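On keeping a coat for twenty years

I bought my winter coat in a shop in Miltach when I was 19, with money my aunt Fumiko had sent me for books. I've never told her, and if she reads this, well, hello, and I did read most of the books in the end, from the library. It was a heavy wool thing, navy, two sizes too big because I had an idea that I might still grow. I didn't grow. I simply had a large coat, and then fashion came round and for one glorious winter I looked as though I'd done it on purpose.

I've been thinking about it because the evenings have turned, and I got it down from the top of the wardrobe last night to see how it had come through the summer. The lining has gone again under the left arm. It always goes there, I suppose from the way I carry my bag, and I must have mended that same spot with four different colours of thread by now. My mother would have unpicked the lot and started again with something matching. I rather like being able to see which winter was which – the green was the year we had no heating in the flat, and the pale yellow was whatever came in a hotel sewing kit.

Rohani Leew's old rule (she taught the evening mending class I went to for two terms) was that you should never put a thing away dirty and never mend it dirty either. She said it at the start of every single class, usually while looking at somebody's trousers. I used to think it was fussiness. Then I put a jumper away one February with a bit of soup on the cuff, and the moths found the soup and went on from there, and I've been a convert ever since.

So wash day comes first in my house, then a good long airing, and only after that do I get the needles out. Small cotton things can go in together. Anything dark goes in with other dark things, inside out, on the coolest setting, and I leave plenty of room in the drum. Wool coats I don't put in at all. I brush mine, sponge the collar and hang it by an open window with a towel underneath.

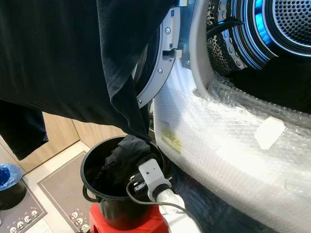
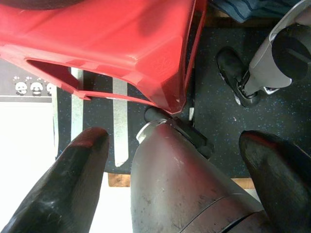

The brushing is the part I look forward to. You want a proper clothes brush with natural bristles, and you want to go with the nap first and then lightly against it and then with it again, and you want the radio on. Mine belonged to Shinji Hattori, who lived downstairs from us for years and had been a tailor's cutter before his hands got bad. He gave it to me when he moved to be near his son. He also gave me a tin of buttons, which I have hardly made a dent in, and a great deal of advice about shoulders that I'm sorry to say I've forgotten.

What I do remember is him turning my coat inside out on his kitchen table and going quiet over the seams. He said it had been cut by someone who expected it to be altered, with an inch and a half of extra cloth folded away at each side. I'd had it years by then and had no idea. We could have taken it in or let it out and I said let's leave it, and he looked quite disappointed, so we moved the buttons over instead and had a cup of tea.

I did nearly replace it once. I'd seen one in a window, camel coloured, very soft, with a belt, and I went back three times to try it on. The girl in the shop started saying hello to me by name! But every time I got it home in my mind there was nowhere for it to hang, and it had those pretend pockets that are sewn shut and turn out to be only a flap. My old one has pockets you could keep a cat in. At the moment they have a bus ticket, two conkers and a very flat packet of tissues in them, and I've put all of that back where it was.

This weekend I'll do the lining. I have some dark red thread left over from a cushion, and I think that will do for this winter. I'm going to try a small patch underneath this time as well, cut from an old shirt, because there's not much left under that arm to sew to. If it goes well I'll show you the stitch I used, and if it doesn't I'll write about soup.

Do tell me if you've got a coat you can't part with. I had such lovely letters after the post about gloves, and I'm still working my way through answering them.

Recent posts

Odd gloves and what to do with them
A walk to Trasden and back, mostly in the rain
My tin of buttons
Three soups for when the evenings turn
Darning a heel without a mushroom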